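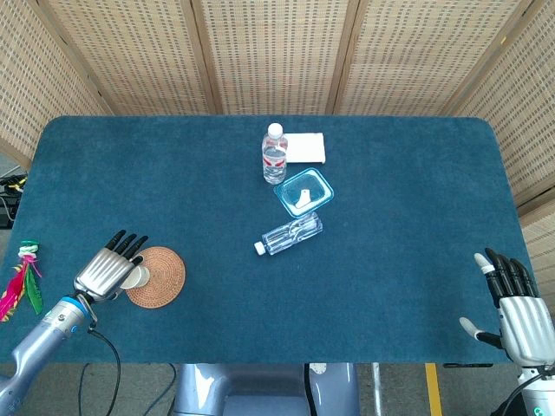
Teleop corner, short one this month

Quick update from the demo bench at Donumthorpe before everybody scatters. 28 February 2018, writing this standing up with a sandwich.

Where we are: nearly 100 good runs recorded on the table tidy task. Target for the whole set is 875. So yes, long way to go. But the first week of February was basically all cable trouble and we lost most of it, and the pace since then has been decent. Best single shift was 12 keepers. Would love to see that beaten.

For newer readers: somebody puts on the gloves and headset, the robot copies their arms and fingers, and everything gets logged, joints and head camera together. Later the Nareo people train on it. What the operator does is what the robot learns, bad habits included. Keep that in mind when you're tired and start slapping things down.

The task. Clear and set a small table, two hands, tabletop objects only. Bottles, a food container, small white cup, the round woven coaster. Bottles go to the back. One standing, one lying down at the start, and the lying one has to be picked up and stood on its base. Cup goes on the coaster, middle of it please, not hanging off the rim. Left hand does the cup. Right hand waits by its front corner until the left is clear. Then swap.

That waiting thing matters more than people think. Too many runs in the first batch have both hands drifting into the middle together, and Galang (that's the playback tool, for anybody who missed the last issue) flags every one of them. They all got thrown out. Painful.

What's going well: the cup. Come in from above, fingers over, thumb tucked in close, then slow. Really slow. The operators who do it this way hardly ever knock it. Don't try to pinch it from the side with just two fingers, the white cup is light and it walks away from you on the carpet.

What's not going well: the bottle on its side. Clear plastic, no label, and in the headset it half disappears against the blue cloth. Depth is hard to judge. Most people reach short and end up closing on nothing. Try lining up on the white cap first, then slide your eyes back to the body of the bottle and grab there. Lift, pause, turn the wrist, THEN lower. If it tips over after you let go, don't save it. Stop the run, mark it failed, reset. Rescues are a seperate set and we're not collecting those yet.

The container. Thin walls, flexes if you squeeze. Lower your grip force one notch before you touch it and put it back up after. Yes you will forget. There's a note taped to the console now.

The folding screens stay up. We had 2 people ask if they could be moved to make it easier to get to the console. Please don't. The background has to match across the whole set or Rillura, the labelling side, has to redo their masks, and they were very clear about how they feel about that. Walk around.

Other bits:

Wrist cables. Check the loop on the left before every run, it hangs down past the front of the table. Should swing free. If it's snagged you'll feel the arm lag and by then the run's no good anyway.

Resets. Move the objects a bit each time. Not just the same spots over and over, the early files look like photocopies of each other. Different angle on the container, bottle pointing another way, coaster further in. Keep everything in reach though.

Length. A run that takes a while is fine. A run where you sit frozen in the middle wondering what to do next is not so fine. Think it through before hitting record.

Headset breaks. Take them. If you feel queasy, stop right there, don't finish the run to be polite.

Gloves go back on the charger with the thumbs facing out. Found one pair dead again this morning.

Shift sheet for the next block is on the door. Mornings are mostly gone, plenty of late afternoon left. If you have'nt done the half-hour practice session you can't sign up for recording, practice first, ask at the bench and we'll fit you in. Left-handers especially wanted, the right arm hogs the work in almost every file so far.

Next issue: pouring, if the waterproof sleeves show up.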